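Every piece in the Pevum countertop range was picked with small kitchens in mind, and the divided tray is the one we find ourselves recommending most. It's white, it's plain, and it lets you set your ingredients out before you start, so you aren't hunting for the beans with a hot pan waiting.

## Pevum Divided Tray

- **Item no.:** 2453
- **Color:** white
- **Length:** 27 cm
- **Care:** top rack of the dishwasher, or warm soapy water
- **Price:** $45 for a set of four

We carry it alongside single-zone induction cooktops, two-slot toasters and steel mixing bowls, and people very often buy the lot together for a first apartment or a guest kitchen — a good table and a couple of outlets will get you a long way! If you already own a cooktop you like, keep it. The tray sits happily next to anything, and it's just as useful for sorting buttons or seeds on a rainy afternoon.

Dry goods are where it does best. Saucy things are fine too, though we'd fill the sections a little lower and carry it with both hands.

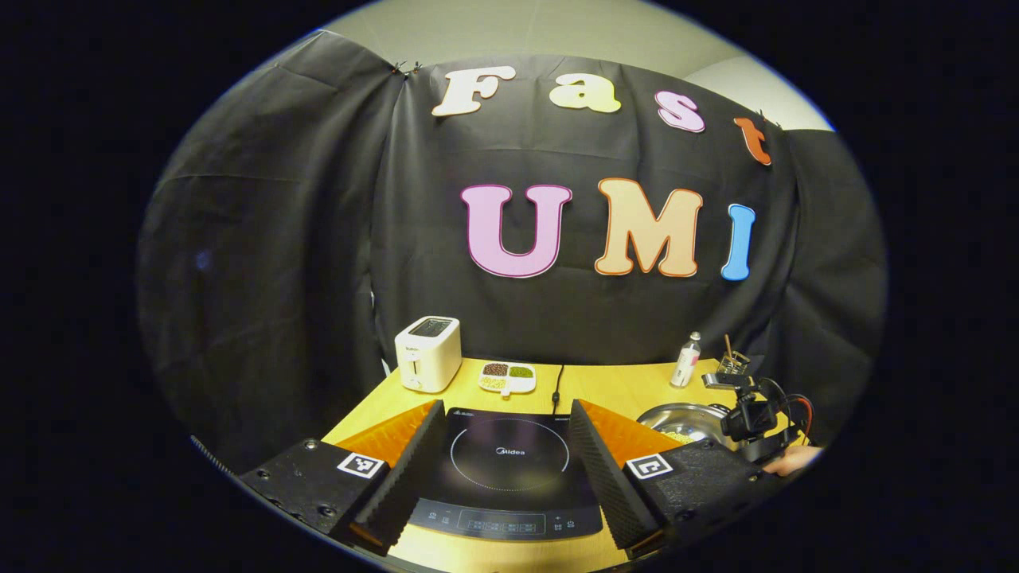
**Kikuchi**
*Kitchen Buyer, Neltitari*

I like beans in one back section, green grains in the other, and something pale and yellow across the front, with any extra grain in a stainless bowl off to the side of the cooktop. It keeps my cooking area clear and, I'll admit, it makes me feel very organized.

Trays ship from our Prarar warehouse, and orders over $106 go out with free delivery. Spare single trays are listed under Parts.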